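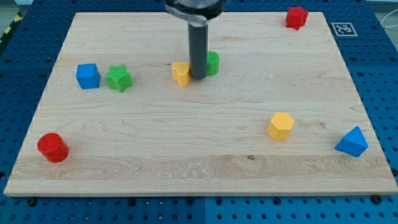
Kevser Eren asked that the ticket be reopened, on the grounds that the approved sum covers the arm and the controller but leaves out everything the bench needs in order to run it. Purchasing has accepted the point. The entries below replace the earlier summary.

**Subject:** Second sorting bench, budget line and order hold
**Requested by:** Kevser Eren
**Assigned to:** Chin-lung Siu, Purchasing
**Status:** Pending, awaiting revised quotation
**Priority:** Normal

**Tuesday, 9:10 a.m.** Order placed on hold. The Widura quotation of 3,431 was entered against the equipment line, where 3,006 remains available. The system rejected the entry automatically.

**Tuesday, 10:40 a.m.** Requester was asked whether the single-finger tool now used for the block-pushing work would serve both benches. Reply: it would not. Each bench is scheduled separately, and moving the tool requires a new calibration every time.

**Tuesday, 1:25 p.m.** Line items reviewed with the requester. The following were missing from the original form:

- perforated table panels and mounting bolts
- a wooden work board of the same size as the present one
- printed markers for camera alignment
- spare shape blocks in the four current colors
- floor marking tape

The last two items may be charged to consumables and need no further approval.

**Tuesday, 3:05 p.m.** Pritham was contacted as a second supplier. Their table panels are sold only in full sets, with a delivery time of 15 working days. Widura will sell panels singly but has not confirmed that the hole spacing matches the existing table. Written confirmation has been requested. No panels are to be ordered before it is received.

**Wednesday, 8:50 a.m.** The shortfall of 425 was referred to Finance. Finance will permit a transfer from the Yurt project, provided that the service contract is removed from the quotation and submitted as a separate request in January. The requester has agreed in writing.

**Open items**

1. Revised quotation from Widura, without the service contract.
2. Confirmation of hole spacing, to be attached to this ticket.
3. Signature of the Yurt project lead on the transfer form.
4. Decision on whether the Astilum software license covers 2 stations or must be extended.

Questions concerning the transfer should be addressed to Chin-lung Siu and should quote this ticket. The hold will remain in place until items 1 through 3 are closed.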